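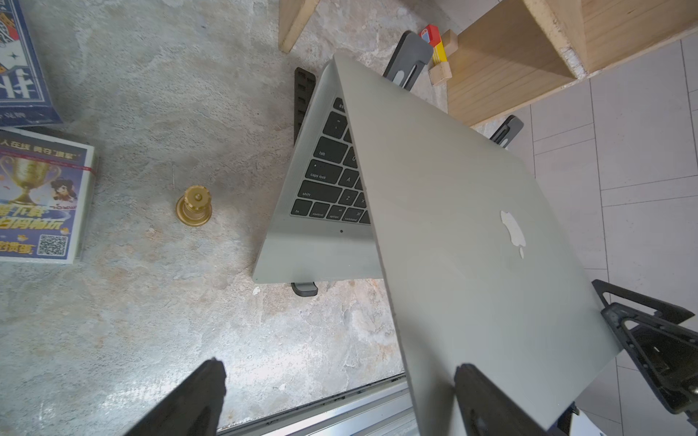 The wrist view, with the laptop open on its folding stand.

I have spent a good part of November comparing grippers, and my opinion (for whatever a tired bench person's opinion is worth!) is that we shop for fingers far too early and think about cameras far too late. Edit Gál and I ran 72 laptop lifts between us, 24 of them with the view from the wrist cameras hidden, and those were the ones that made me want to go home and take up gardening.
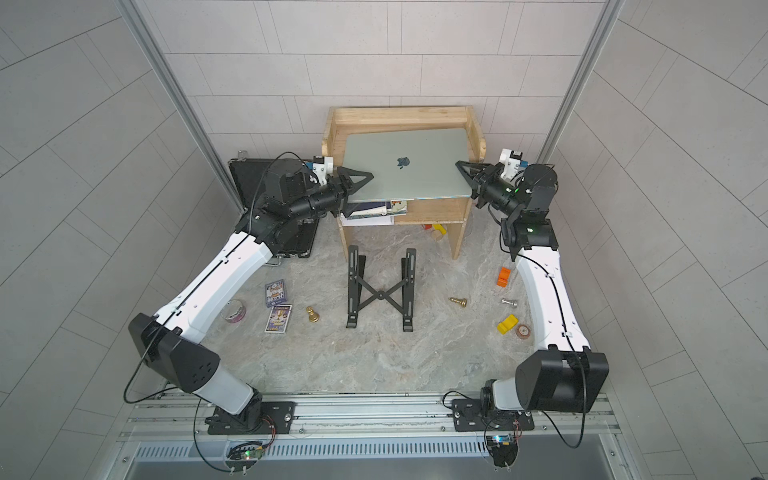

A laptop is a lovely, mean sort of test. It is wide and smooth, it costs money, and it takes two arms agreeing with each other the whole way. Merle Cosgrove, who runs the shop at Stumholm, kept telling me to buy softer pads, and I do see her point, but softer pads can't tell you that the left side is a little lower than the right. The operator has to see that, and see it early.
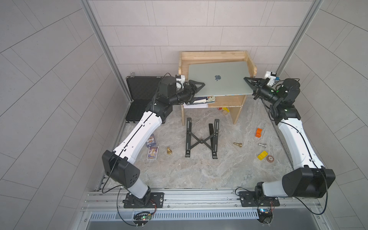 So I would spend the first money on a good small camera at each wrist, and keep one fixed view over the whole cell so you don't lose your sense of where everything sits. Plain two-finger grippers will carry you a long way after that. Béla Fekete disagrees with me warmly and often, and he has a drawer of 18 fingertip designs to prove it. I like the drawer! I just think most of us would be happier opening it in the second month. 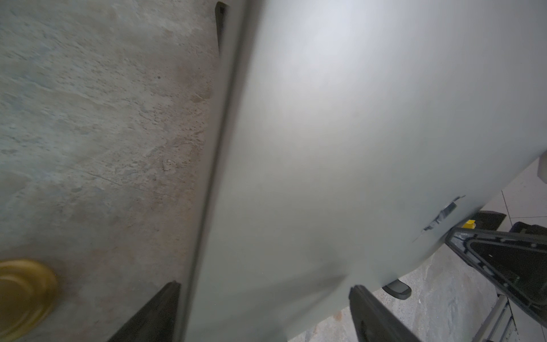 Does a wrist camera still help once the gripper is right up against the thing it's holding?
It helps less, as a big plain surface can fill the picture and go soft, so that is the moment to glance back at the fixed view before you close the fingers any further.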